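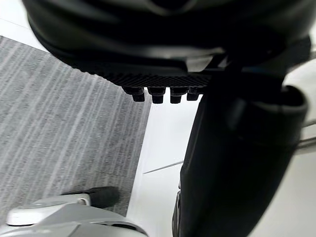
The back room at Ellside, with its bright floor.

How I touch up scuffs on plain white walls

I do this every June, and by now I can get through the whole room in one long morning. White walls are great until a chair gets shoved against one! Then you see every mark from the doorway. You don't need to repaint the room for that, and you don't need much gear either.

What I use

A soft sponge, a bucket of warm water with a squirt of dish soap, a second bucket of plain water, a small tub of spackle, a flexible putty knife, fine sandpaper, a 4 inch mini roller and whatever is left of the original wall paint. Mine is Jedix flat white. If you have a choice, buy the extra quart when you do the room the first time, write the room name on the lid, and put it somewhere it won't freeze.

Step 1. Cover the floor

A light floor shows drips as badly as a dark one, I've had both. I lay an old cotton sheet along the baseboard and tape the edge down. Plastic is fine too, but I slide around on it.

Step 2. Wash before you paint anything

Go over each scuff with the soapy sponge, wrung out well, then wipe with plain water. Start low and work up so you don't get streaks running down a dry wall. Easy on the pressure - flat paint goes shiny if you scrub it, and then you've got a shiny patch to fix on top of the scuff. Give it an hour to dry and look again. Plenty of my marks are gone at this point and I get to skip ahead.

Step 3. Check the walls from the side

I learned this one from Mawuli Nyarko, who painted houses for 12 years. Plain white walls hide dents when you stand right in front of them, so put your cheek close to the wall and look along it toward a window or a lamp. Stick a bit of painter's tape beside anything you find (pencil shows through white, please don't).
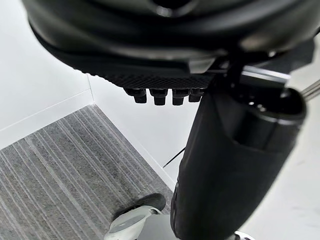
Step 4. Fill and sand

Press a little spackle into each dent, scrape it flush, and leave it until it's dry all the way through. Deep ones shrink and want a second go. Sand lightly with your fingertips behind the paper and wipe off the dust with a barely damp cloth.

Step 5. Roll on the paint

Stir the can for longer than you think, load the roller lightly, and feather out past the patch with almost no paint left on it. Two thin coats. It'll look wrong while it's wet, so go have lunch and don't judge it until late afternoon.

Pull the tape off slowly and rinse the roller before it stiffens up.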